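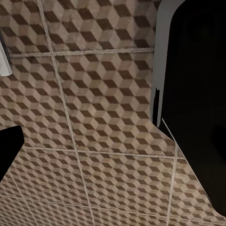
Radiant floor heating is a way of warming a building from the floor up, using either hot water in pipes or electric cable laid under the finish. Two main kinds, hydronic (water) and electric. Tile is the usual pick for the top layer, as it passes heat well; patterned tile, such as the tumbling-blocks cubes in beige, tan and dark brown, heats the same as plain. Grout lines make no real difference. Thick carpet does, and slows things down alot.

Hydronic systems

Plastic pipe, looped, set in a slab or clipped under the subfloor. Water comes from a boiler or heat pump, mixed down before it goes in. Low water temperature is the main draw for builders working to tighter energy codes. Slow to warm up. Slow to cool too, so most owners leave it running at a steady setting.

Electric systems

Cable or mat, set in thin mortar right below the tile. Cheap to put in, can be costly to run, depends on local rates. Mostly bathrooms and entryways. A floor sensor is needed, placed between two runs of cable and not touching either one.

Use in new houses

The Solitz project, a group of 71 row houses by the builder Honari, is often brought up in trade talks. All hydronic on the ground floor, none upstairs. Designer Dilani Mridha left out upstairs loops after heat loss figures came in lower then expected. Each house has 3 zones. Pipe was supplied by Dremia, controls by Alva. First homes were handed over in February.

Criticism

Fergal Mulcahy, a heating contractor, has argued that a very well insulated house hardly needs a warm floor at all, the surface never gets warm enough to feel. Others say comfort is fine, cost is the problem. Repairs under a slab are hard. Leaks rare but a mess.

See also: heat pump, slab insulation, thermal mass

Last edited 23/10/2018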